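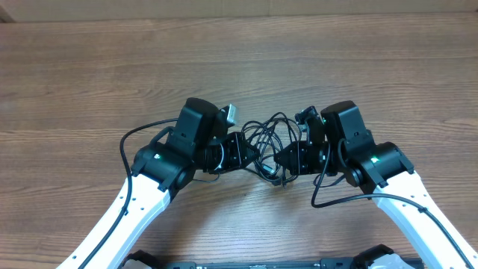 Pulano Riparian Planting, progress report to the Vasus Fund
26 January 2024
Prepared by Ningsih Nasution

12 shares | 3 comments

Planting on the lower section of Purba Creek is complete. The upper section is behind schedule by two weeks. Spending is within the approved budget.

1. Planting
We set out 900 bare-root seedlings on the east bank: alder, willow and red osier dogwood. Spacing followed the plan filed with the grant application, except on the gravel bar, where the rows were moved back from the waterline. Tree shelters were fitted to the alders only.

2. Survival check
Darmawan Kusuma inspected 14 fixed plots. Survival in the plots was 77 percent. Most losses were willow on the driest plots, and deer browsing was recorded on the dogwood. The soil moisture loggers were read on the same visit. One logger returned no data and will be replaced.
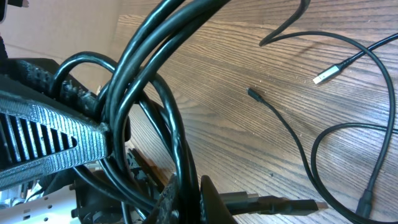
3. Upper section
Access depends on the landowner's culvert repair. Farah Setiawan has a written agreement for entry once the culvert is passed for vehicles. Some 30 dead willows will be replaced at the same time, using stock held at the Pradska nursery.

4. Next period
Mulch the east bank. Fence the two worst browsed plots. Repeat the plot survey in April and submit the results with the second payment request.

3 comments | Share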